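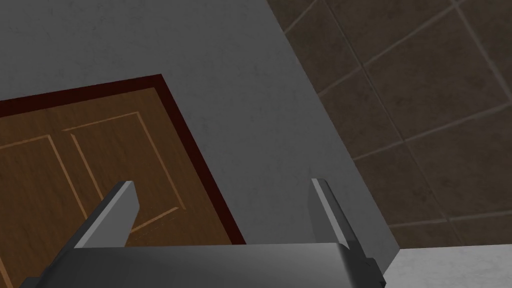
Slide 1. The gripper open in front of the door and the tiled wall, simulated view.

Speaker notes: open day talk, simulation room, 2019-03-22
Speaker: Noémie Ross. Demonstration desk: Lukian Tkachuk.

Good morning, and welcome to the Rolldale open day. On behalf of the Institute I should like to thank our guests from Flostton Library Service for making the journey. My colleague Lukian Tkachuk is at the demonstration desk and will run the simulation while I speak.

(Wait for the doors to close. Check that the side screen is on.)

The work you will see today belongs to the Plistomus project, which studies how a robot might handle rolled documents. Everything on the screen is computer-rendered. We rehearse in simulation first, and only then ask Yevdokiia Kravets and her team for time on the real arm. The project has been running for two years and employs five people.

Move on to the handling task. The item to be handled is a rolled paper scroll. Paper marks easily, and the two fingers must close on it evenly. On this slide the fingers are at the lower end of the roll, with the table behind. Pause and let the room look before taking the first question.
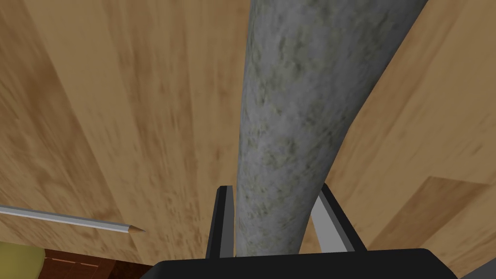 Why do you practise on a simulated robot before using a real one?
A mistake in simulation costs a few minutes, while a mistake on the real arm may cost a gripper pad or a damaged item. It also allows several members of staff to work at the same time.

If there is a follow-up on cost, refer the guest to Zoriana Koval, who holds the budget papers. Please do not quote figures from the platform.

Next, the view from the gripper. Guests often find it hard to follow — the room leans, and the door and the tiles run at a slant. Explain that the view is taken from just behind the fingers and turns with the wrist. Ask guests to find the dark red door frame first. The fingers are wide apart here and hold nothing.

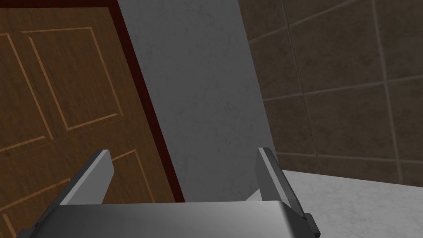
Part 2. The live demonstration

Lukian will make four attempts at the task. Do not promise a result. If an attempt fails, say so plainly and let him begin the next one.

Rostyslav Marchuk has asked that guests stay behind the rope while the Chiu workstation is in use. Repeat this before the first attempt and again if people move forward.

While the first attempt loads, show the closing slide and point out the dark wooden cap at the top of the roll and the loose flap of paper just under it. Then hand over to Lukian. Tea is served in the lower hall afterwards, and the next open day will be held in July.
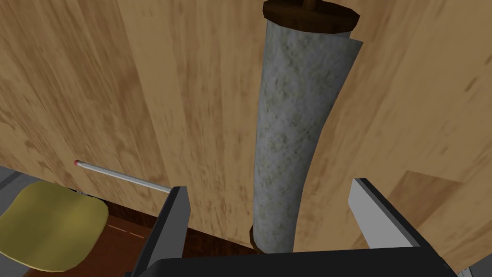

Slide 4. The scroll upright between the open fingers, neither pad touching it.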